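Talks > Hardware > Speaker notes

Slide 4 - start with the cloth, people love the cloth! Say hi from Tincuța Filip, who set up the comparison with me in December.

Two grippers, same arm, same controller settings. Brekora is the parallel one, Mwakyusa is the one with linkages. We gave each of them 80 tries at picking up a flat piece of fabric by a corner. Pause here, let them guess.
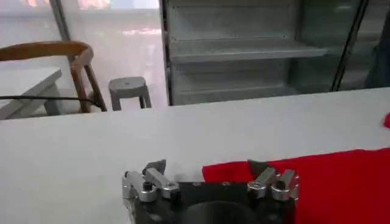
Brekora got 28, Mwakyusa got 26. So close! But the misses are the fun part - Brekora tends to pinch nothing and close on air, while Mwakyusa pushes the fabric into a wrinkle and sometimes grabs that instead. (Do the hand gesture, it got a laugh at Tillidach.)

Wrist camera: mention that fingertips in view make life so much easier when you go back over the misses. Some 2 hours of tuning on closing speed, most of it worth it.

If there's time, play the Brutside clip. If not, skip to slide 9 and take questions - ask who has tried softer finger pads, I really want to know.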